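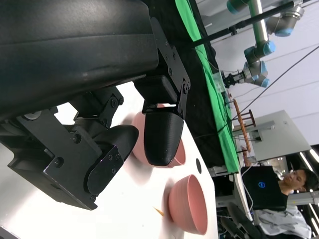 Pink bowls, matte and slightly ribbed, on a white table.

The Tyranny of the Second Bowl

I own one good bowl. It is pink, it holds precisely the amount of muesli a person should eat, and it has been in the sink since Thursday. I have eleven other bowls. They are white, they came in a box, and I would sooner eat out of the saucepan.

Anyone who shares a kitchen will know the arrangement. Jaime Seixas lives with three other adults in a weatherboard in Clarnuddale, and the house has a single pink bowl that all four of them believe they brought to the lease. "There was a roster," he tells me. "Then there was a disagreement about whether soup counted." The bowl now spends its weekends in Jaime's wardrobe, under the jumpers.

Why pink should do this to people is a matter of some debate at Hillia, the homewares shop in Wiltville's main street, where Amancay Ojeda has been buying tableware long enough to have seen off two waves of sage green. Pink, she says, was meant to be a summer colour. She ordered a modest stack for the front window and put the serious bowls, the charcoal ones, on the good shelf. By August the charcoal ones had been marked down twice and were being used to hold gift tags.

"People come in and say they want something neutral," Ojeda says. "Then they stand there holding the pink."

A bowl at Hillia costs $23, a price that seems to have been chosen to make buying one feel sensible and buying six feel like a car service. Most customers leave with one. Ojeda's advice is to take a second, and she concedes that she would say that. But a lone bowl is a hostage, she argues, and a pair is a table setting.

Ingvild Granström goes further. She styles tables for a living, and when I visited she had spent most of a morning moving a bowl a thumb's width to the left. White underneath, she says, because pink on timber goes the colour of a sticking plaster. A bit of green nearby if you must have a third colour. Matte over gloss, always. Ribbing is allowed provided it's shallow, as deep ribs collect Weet-Bix, and dried Weet-Bix is stronger than most adhesives sold at the hardware.

She also tips bowls on their sides, which photographs nicely and is no help whatever at breakfast.

I put all this to Custódio Carvalho, who ran the kitchen at the Clarnuddale bowls club (the other sort of bowls) and washed up after functions of 100 or more. He has no view on pink. He has strong views on rims. A wide rim stacks and drains, and you can get a sponge in past it. A narrow one is for people with dishwashers.

"What colour are yours?" I asked.

He went to look.

"Pink," he said, from the kitchen, and sounded put out about it.

I went back to Hillia the next day and bought a second bowl. My partner has claimed it.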